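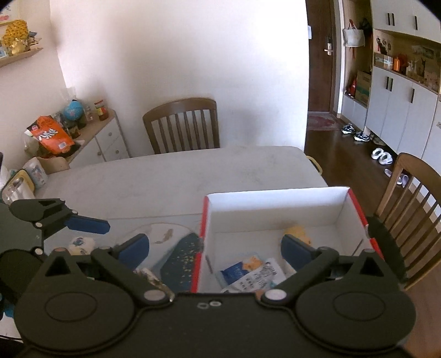
# Chapter 7: Why Crackers Go Soft

I grew up in Prindodby, where the fog comes in by four in the afternoon and stays for supper. My mother kept our crackers in a tin with a bad lid, and by Wednesday they bent. I thought all crackers did that. Then I went away to school in Dralberg, which is dry as a bone in August, opened a sleeve of the very same kind, and broke one so loudly that my roommate Radwa Radwan looked up from across the room. It was the bread that suffered there (two days and you could knock on it).

So we have one climate that ruins crackers and another that ruins bread, and this chapter is my attempt to explain both with a single idea. Food trades water with the air around it. If the air has more to give, the food takes it up. If the food has more to give, it dries out. The trading slows down and stops when the two sides come into balance, and the property that tells us which way things will go is called **water activity**. We'll define it properly in Section 7.2, and I promise the algebra is gentle.

Please don't confuse water activity with water content! I did for most of a semester. A spoonful of honey holds a fair amount of water, but the sugar hangs on to it so tightly that very little is free to evaporate or to feed a mold. Content asks how much water is in there. Activity asks how much of it is available, and that second question is the one we'll keep coming back to.

## Where the wrapper comes in

Once you know which way the water wants to move, the next job is to get in its way. Paper hardly slows it down. Plain plastic film does better, though water vapor still creeps through a thin sheet given enough time. Metal is another story. A sound layer of aluminum lets almost nothing past, which is why it shows up in so much snack and coffee packaging, often as a very thin coating on plastic.

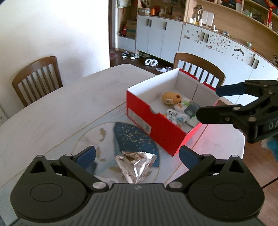

*Figure 7.1. A crumpled foil wrapper. Note the serrated, crimped edge at the top right.*

The sheet is only half the package, of course. Somebody has to close it, and the closure is usually the weak spot. Othmane Salem, who taught me this material, used to hand out perfectly good pouches with one pinhole in the seam and let us argue for an hour over what was wrong with the film. I fell for it completely. We'll spend all of Section 7.4 on seals, and you can thank him for the homework.

## Before you read on

You'll need the idea of vapor pressure from Chapter 3 and the graph-reading practice from Chapter 5. If either feels shaky, go back for half an hour, it's worth it.

We'll also be working with one long example, the Morsy storage data, which follows 597 packets of plain crackers kept in two rooms at different humidities. The full table has over 2936 entries, so I've put it in Appendix C and pulled out only the rows we need. Keep a bookmark there.

## 7.1 A cracker on the counter

Let's start with no wrapper at all. Take one crisp cracker, weigh it, and set it on a plate in a humid kitchen. Weigh it again every hour until bedtime and plot the results. Before you look at Figure 7.2, sketch the curve you expect, and mark the point where you think you'd stop wanting to eat it.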